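Plistesix Match Records

Results and lineups from the Bornis regional football league, compiled from scanned match sheets and club yearbooks. Version 2, released 4/3/24. Maintainer: Arturo Santoro.

Contents

matches.csv – one row per match, 2411 rows
lineups.csv – one row per player per match
venues.csv – one row per ground, 75 rows
aliases.csv – club name changes and mergers

All files are UTF-8, comma separated, with a header row. Empty fields mean the value is unknown. A zero is always a real zero.

Match fields

match_id: integer, stable between versions
season: the year in which the season started
round: league round, or the letter P for a playoff
home_id, away_id: keys into aliases.csv
home_goals, away_goals: score after regular time
extra: Y if extra time was played
venue_id: key into venues.csv
status: played, abandoned or awarded

Awarded matches carry the official score. If the score on the pitch is known as well, it is in the notes column. Penalty shootouts are stored in pens_home and pens_away and never added to the goals.

Sources

The match sheets are the main source. Where a sheet is missing, the score comes from the yearbook and the source column reads YB. The two disagree on the scorer more often than on the score, and in those cases the sheet wins.

The first version listed 2536 matches. The drop comes from removing duplicates, mostly replays entered under both the original date and the new one. Retired values of match_id are not reused. 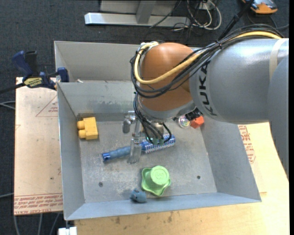
Known problems

Attendance is rounded in most seasons and should not be summed. Humska played home matches at two grounds in the same season; venue_id is correct for the playoffs but has not been checked for the early rounds. Players with the same surname and initial at Cárdenas are merged in lineups.csv – do not use it for career totals at that club.

Kickoff times are local and have no time zone.

Loading

Read all id columns as text. Spreadsheet programs tend to turn round and score values into dates, so import the files with type detection off.

Corrections

Open an issue with the match_id, the field and a scan or page reference. Corrections without a source stay open until one is found.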